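Lolness Two-Arm Home Kit: Set-Up Guide
Section 3. Changing a trash bag

Can a machine take over this chore yet? Partly, and we love how close it's getting! Thin plastic is hard work for two grippers, so set up with care.

1. Stand a round bin on the floor by a bare wall. Load the Wotik bag routine and keep both arms clear of the wall.
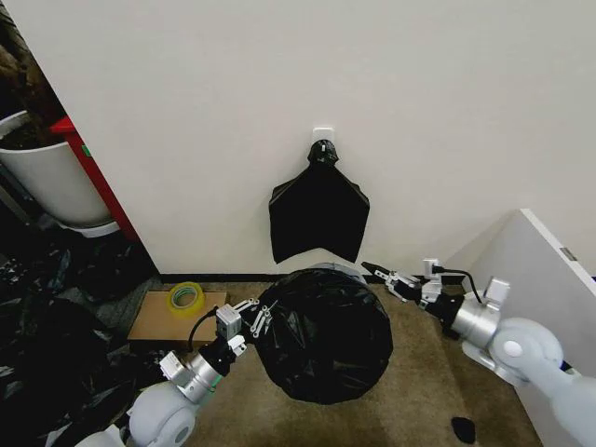

2. Set grip force to 2 for thin bags. Go to 3 only if the plastic slips.

Note: Black bags are shiny, and glare can hide a fold. Try a different lamp before you change any settings.

3. Start the rim routine. Each gripper should take one side of the bag.

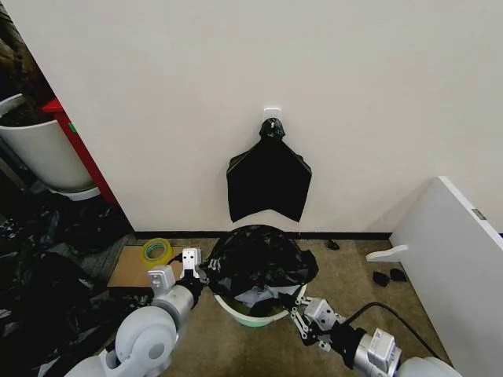 4. Pause and check both grips. If one has missed, press Back and let it try again. A second try is normal (and fun to watch). 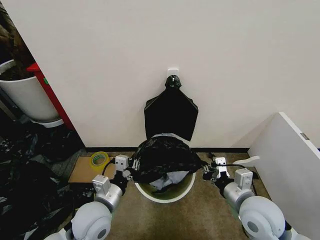
Fig. 3-3. Both grippers holding the bag at the rim.

5. To practice removal, choose Pull, right arm. Keep the speed at 200 or lower.

CAUTION: Keep hands out of the bin while either arm is powered.

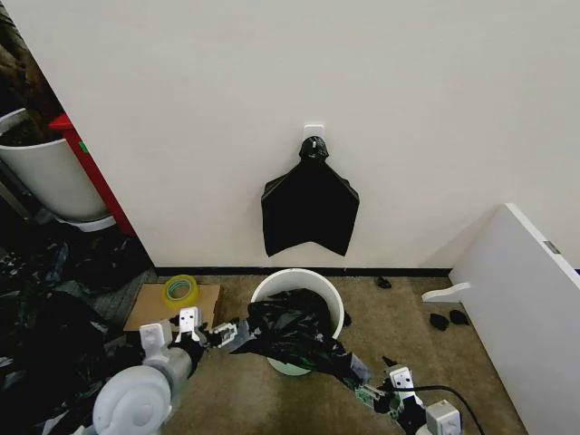
6. Press Stop, then look for torn plastic before the next run.

Tying a full bag and carrying it outside are still your jobs. Skinitz knot support is in testing and is switched off in this release.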